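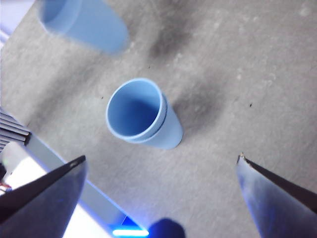 ## Who should clear the orbits we leave behind?

The question of responsibility for spent satellites has been discussed at length in recent years, and it remains without a settled answer. Operators are licensed in one country, launched from another and insured in a third. When a satellite reaches the end of its working life, each of these parties can point to the others.

The case of Vurell is useful in this respect. The company operates 200 small satellites for weather and shipping data, and has asked its licensing authority to extend the service life of the oldest group by 2 years. Its application states that the satellites remain under full control. It does not state how much fuel has been set aside for their removal, and the authority has requested that figure before it will proceed.

I consider the request reasonable. An operator that wishes to remain in a crowded orbit should be able to show how it intends to leave.

### The position of smaller operators

Okeo, which has only a handful of satellites, has argued that a fixed removal deposit would favour larger firms. There is some merit in this. A deposit set per satellite would weigh heavily on a company with few customers, and a sliding scale may be fairer. Clemitent has proposed such a scale, with a lower rate for any fleet of fewer than 100 satellites.

The proposal leaves one matter open. Fleets are bought and sold, and the draft does not say whether the deposit passes to the new owner. I would expect this point to be raised when comments close in April.

### Tracking

The Issa ground station currently follows some 275 objects on behalf of its subscribers. Its data are shared with other stations on request, although the format differs from one to the next and conversion takes time. A common format would cost little and should be made a condition of any new licence.

I intend to submit a short comment on the deposit scheme and will publish the text on this blog once it has been received.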